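Hekmont Laundry Room: Folding, August

Notes and pictures on flat folding of plain white garments, compiled by Shakuntala Rawat. The fold used is the Metska, with 14 steps on the printed card.
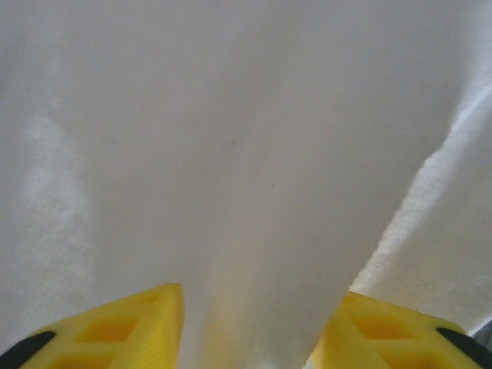 White cloth at close range. Soft, matte surface.

Lay the shirt out flat and smooth it from the collar toward the hem. Small wrinkles are acceptable.

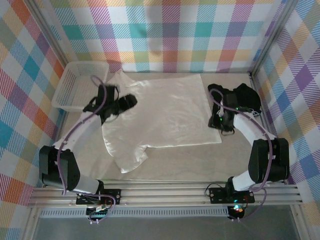
Sleeves go in first, then the sides. Finished width is 24 cm, which fits the Stimo shelf. Fold card by Trilok Garg.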